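Quick one tonight, tea's going cold. Máté asked me to write down the house rules for hand-held gripper work so here they are, before I forget again.

Check the finger pads first. Every session, not every 1000 takes like somebody on the Mirer job thought. Pivot pins too. Loose pin = stop, no arguing.

Both hands in the grips before you start recording. Start open, finish open. Don't tidy up with your bare fingers halfway through, I've thrown out 18 takes for exactly that and I was not happy. 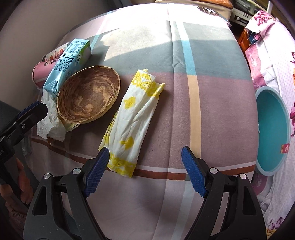 Clutter is fine. Cartons, cups, wrappers, leave them be unless the task sheet says clear the lot. Folded cloth goes down flat and gets picked up by the edge, one slow pinch. If you miss, 3 tries max then reset. Kianoush wants more, we've had this out, its staying at 3.

Sunlight. Write it in the notes if it's strong. Curtains open or shut, but dont change them in the middle of a set.

Nima is still after a proper standard to point at. The oldest thing on our shelf is from 1986 and it's all fences and big arms, no use for a bedroom. Will ask Pentti what they do at Clirkau.

More when I've typed up the labelling bit.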